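스탈텔, 자동화 장비 도입 계획 서비스 ‘유타리’ 공개
예산 편성 단계부터 현장 작업 기준으로 장비 사양을 정한다

산업 자동화 컨설팅 기업 스탈텔(Staltell)이 협동로봇과 주변 장비의 구매 계획을 돕는 서비스 유타리(Jutari)를 8월 정식으로 내놓는다. 유타리는 처음 로봇을 들이는 중소 제조업체와 직업교육기관, 연구실을 주요 대상으로 하며, 장비 목록 작성에서 예산안 제출, 설치 이후의 소모품 계획까지 한 문서 안에서 이어지도록 만들어졌다.

스탈텔이 지난 시범 운영에서 다룬 견적서는 모두 121건이다. 14개 기관이 참여했고, 기관마다 업종도 규모도 달랐지만 예산안에서 막히는 지점은 놀랄 만큼 비슷했다. 로봇 본체 가격은 빠짐없이 적혀 있는데 작업대와 고정구, 말단 장치, 케이블 정리, 안전 점검 비용은 ‘기타’ 한 줄에 묶여 있는 경우가 많았다. 본체가 도착한 다음에야 플랜지 규격이 맞는 어댑터를 따로 주문하고, 그사이 작업 공간이 몇 주씩 비어 있던 곳도 있었다. 유타리는 바로 이 ‘기타’ 한 줄을 펼쳐 보는 데서 출발했다.

서비스의 첫 단계는 작업 기술서다. 신청 기관은 로봇 모델을 고르기 전에 무엇을 어디에서 어디로 옮길지, 대상물의 모양과 크기가 얼마나 섞여 있는지, 한 번에 다룰 개수는 몇인지를 먼저 적는다. 양식은 네 쪽이고 전문 용어를 몰라도 채울 수 있다. 시범 운영에 참여한 현장 담당자들은 이 네 쪽을 쓰는 동안 필요 없는 옵션이 눈에 들어왔다는 의견을 가장 많이 남겼다. 가반하중이 훨씬 큰 모델을 염두에 두었다가 한 단계 작은 모델로 바꾸고, 남은 예산을 말단 장치와 교육에 돌린 기관도 있다. 개발팀으로서는 더없이 반가운 소식이었다!

두 번째 단계에서는 작업 기술서를 바탕으로 시험 작업을 설계한다. 스탈텔은 값비싼 실제 부품을 처음부터 쓰기보다 단순한 형상의 블록으로 시작하기를 권한다. 원기둥과 정육면체처럼 성격이 다른 형상을 함께 두면 접근 방향과 간격, 말단 장치의 길이를 따져 보기 좋고, 블록을 잃어버리거나 흠집을 내도 예산에 영향이 거의 없다. 밀고 정렬하는 작업이라면 막대형 말단 장치 하나로도 꽤 많은 것을 시험할 수 있다. 집게형 그리퍼 구매는 그 결과를 본 뒤에 결정해도 늦지 않다.
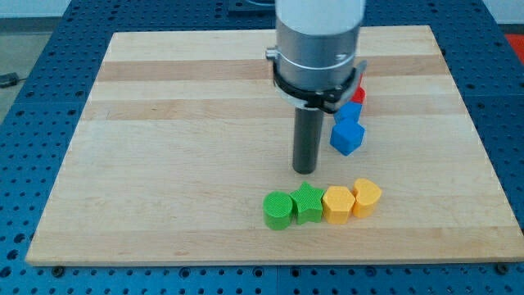
작업대에 대한 항목도 따로 마련했다. 시범 운영 초기에는 작업대를 가구로 분류해 비품 예산에 넣은 기관이 많았는데, 실제로는 로봇의 도달 범위와 고정 방식이 작업대에서 정해진다. 타공 상판을 쓰면 고정구 위치를 바꾸기 쉽고, 그 위에 판재를 올려 작업면을 따로 두는 구성도 가능하다. 유타리의 예산 서식에서는 상판, 작업면, 볼트류가 로봇 본체와 같은 묶음에 들어간다. 상판의 구멍 간격과 나사 규격을 적는 칸도 있어서 나중에 다른 업체의 고정구를 주문할 때 그대로 옮겨 쓸 수 있다.

말단 장치 항목은 베르니츠(Bernitz)와 함께 다듬었다. 베르니츠는 로봇 손목부에 체결하는 클램프와 어댑터를 설계해 온 회사로, 이번 협력에서 체결 규격 대조표와 교체 소요 시간 산정표를 맡았다. 두 표는 유타리 가입 여부와 관계없이 누구나 내려받을 수 있다. 양사는 표에 실린 규격을 분기마다 갱신하고, 이용자가 직접 확인한 체결 사례도 검토를 거쳐 반영할 예정이다.

세 번째 단계는 연차별 비용표다. 도입 첫해에는 구매비가 눈에 띄지만 이듬해부터는 교정, 케이블 교체, 소프트웨어 갱신, 담당자 재교육이 조금씩 쌓인다. 유타리는 이 비용을 5년 단위로 펼쳐 보여 주고, 기관의 회계연도에 맞춰 시작 월을 바꿀 수 있게 했다. 발주 시점을 한두 달 옮겼을 때 어느 해 예산에서 지출이 일어나는지도 같은 화면에서 비교된다. 공공기관 담당자들이 특히 오래 들여다본 기능이다.

비용표에 들어가는 기본값은 부품 데이터 정리를 맡은 펑(Feng)이 구축했다. 현재 등록된 품목은 3,713개이며 볼트와 브래킷 같은 작은 부품에서 제어기까지 걸쳐 있다. 품목마다 통상 납기와 교체 주기가 붙어 있고, 이용자가 실제로 받은 견적 금액을 입력하면 기본값은 곧바로 그 금액으로 바뀐다. 입력한 금액은 해당 기관의 계정에만 저장되며 다른 이용자나 공급업체에 공개되지 않는다.

유타리는 특정 제조사의 장비를 추천하지 않는다. 결과 문서에는 필요한 사양과 수량, 예상 일정이 담기고 공급업체 선정은 기관의 구매 절차에 맡긴다. 스탈텔은 장비 판매 수수료를 받지 않으며, 서비스 이용료는 기관 규모에 따른 연간 정액제로 운영한다. 직업계 고등학교와 전문대학에는 첫해 이용료를 면제한다.

스탈텔 개발팀은 “로봇을 처음 사는 분들이 가장 설레는 때가 바로 계획을 세우는 시기라고 생각한다”며 “그 설렘이 예산표 앞에서 꺾이지 않도록 서식 한 칸 한 칸을 현장과 같이 고쳤고, 앞으로 어떤 작업 기술서가 들어올지 저희도 무척 기대하고 있다”고 밝혔다.

정식 공개와 함께 도입 계획 워크숍도 열린다. 워크숍은 오전 10시에 시작해 하루 동안 진행되며 정원은 80명이다. 참가자는 자기 기관의 작업 기술서를 가져와 시험 작업을 설계하고, 오후에는 연차별 비용표 초안까지 완성한다. 아직 예산이 확정되지 않은 기관도 신청할 수 있다. 오히려 예산 요구서를 내기 전인 기관이라면 고쳐 볼 여지가 넓어 얻어 갈 것이 많다. 노트북은 각자 준비해야 하고, 점심과 인쇄 자료는 현장에서 제공한다.

시범 운영에 참여했던 기관의 자료는 별도 신청 없이 정식 서비스로 이전된다. 기존 작업 기술서는 새 서식에 맞춰 자동 변환되지만 말단 장치 항목은 칸 구성이 달라졌으므로 이전 후 한 번 확인해야 한다. 변환 전 원본도 계정에서 계속 내려받을 수 있다.

스탈텔은 연말까지 이동형 로봇과 컨베이어 연동 설비를 위한 서식을 추가하고, 중고 장비를 들일 때 쓰는 점검 목록도 공개할 계획이다. 중고 장비 목록은 시범 운영 기관의 요청이 가장 잦았던 항목으로, 현재 초안 검토가 진행 중이다.

스탈텔 소개
스탈텔은 제조업체와 교육기관의 자동화 장비 도입 계획을 지원하는 컨설팅 기업이다. 작업 분석, 예산 서식 개발, 도입 후 운영 점검을 주요 업무로 한다.

보도 관련 문의: 스탈텔 홍보팀
워크숍 신청: 스탈텔 홈페이지 내 유타리 안내 페이지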